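I keep hearing that more demonstrations fix everything. Remo Hämmerli told me so in March, with a slide to go with it, and I came home unconvinced. Cups on their sides are a fair place to test the claim. 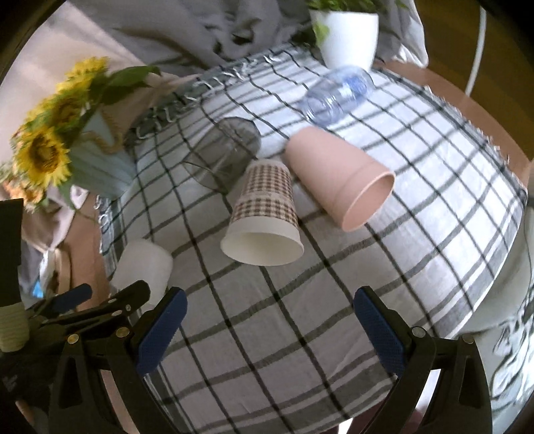 Erkeck, March

The plaid paper cup is the one I care about. Anyone can pick up a mug standing upright. A thin paper cup lying on a checkered cloth, with a see-through gray glass next to it, is a different job, and I suspect most policies learn the cloth as much as the cup.

We have 276 demonstrations of this task. Florian Kaufmann wants 500. I asked him what the extra ones would contain that the old ones don't, and he said "variety," but moving the same cups over a few inches isn't my idea of variety. I'd throw out the lazy ones first and see if the score even moves.
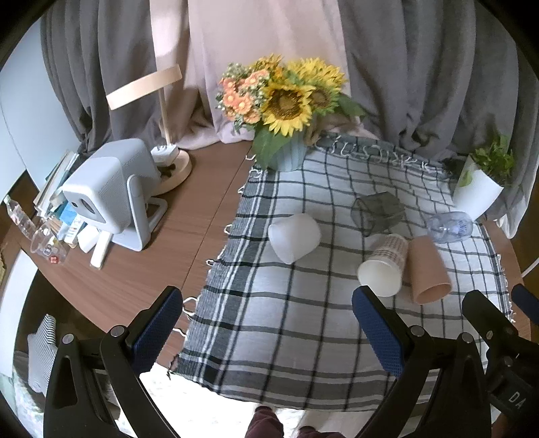
Do you need to keep the background clear when you record?
I wouldn't. Clutter is fine so long as it changes between sessions. If it stays put for weeks, the model can lean on it, and you won't find out until you try another room.

My plan is to train on 90 picked by hand, run that against the full set, and post both numbers, even if Remo gets to gloat.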